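Ristitis Books is bringing the Dunham border guide back into print

26 March 2023

Good news for anyone who has been hunting through used book sites for this one (me, for the past two years). Ristitis Books is putting The Dunham Line back into print, and I got my hands on an early copy last week. I've been carrying it around the house ever since.

If you've never run into it, The Dunham Line is a short, chatty history of a surveyed border, the kind that was drawn with a ruler in an office far away and then had to be marked out on real ground by real people with sore feet. It follows the survey party from the river crossing at Bescombe up through the hills to the old customs post at Chávez, and it stops at pretty much every boundary stone along the way. I know how that sounds. I promise it reads a lot faster than you'd think!

The first edition came out as a thin paperback, and it went out of print almost right away. Ristitis only ran 400 copies that time, and a good share of those went to libraries in the border towns, so the ones that did turn up for sale got pricey. I once saw a copy with a coffee ring on the cover and the map missing going for $90. I didn't buy it, but I thought about it for longer than I'd like to admit.

The new edition keeps the old text and adds 2 new chapters at the end. One covers the years when the customs post was open day and night, with the truck drivers and the money changers and the lady who sold soup out of a window. The other is about what happened to the stones after the crossing closed. Several were carted off for garden walls, one ended up as a doorstep, and one is still standing in the middle of a parking lot with yellow paint all around it. That last chapter is my favorite thing in the whole book, and I wish it were twice as long.

The maps have been redrawn too, all 9 of them, and this is where I'm happiest. In the old edition they were printed so small you needed a magnifying glass to find Bescombe, and the shading for the hills came out as a gray smudge. Now they each get a full page, with the survey route in a heavy line and the modern roads in a thin one, so you can follow along if you feel like driving it. There's a fold-out at the back as well. Mine already has a little tear at one corner, so open it gently.

A couple of grumbles, and then I'll let you go. The index is still skimpy. I went looking for the flood that wiped out the first camp, which gets a good five pages in chapter three, and it isn't listed under flood, river, camp or weather. And the photo captions are all bunched together at the back, so you end up reading with two fingers stuck in the book. I had the same complaint about the first edition, and I guess they like it that way.

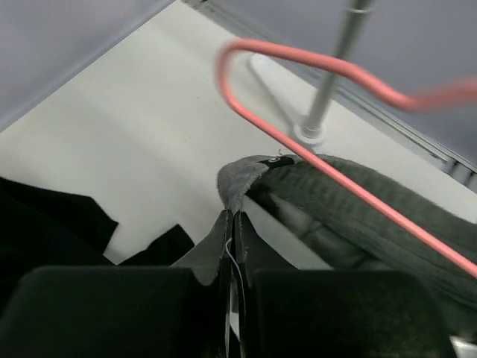

Spring books, No. 9

Back to the practical stuff. The paperback goes on sale at the end of March, both from the Ristitis website and through regular bookstores, though smaller shops may have to order it in for you. There's an e-book on the way too, but I'd go for paper with this one. I looked at a sample on my phone and the maps get squeezed down to the size of a postage stamp, and you lose the fold-out completely.

For people who already own the first edition, Ristitis says the two new chapters will also be sold as a separate booklet later in the year. I think that's a pretty decent thing to do, especially for the libraries. No price on it yet. I asked, and I was told to check back after the main release.

I'm planning to drive part of the route myself this summer with the new maps on the passenger seat, starting from the Chávez end so the hills come first. If the road past the customs post is open by then I'll write it up here, and if you've been through recently and know whether it is, please leave a note in the comments.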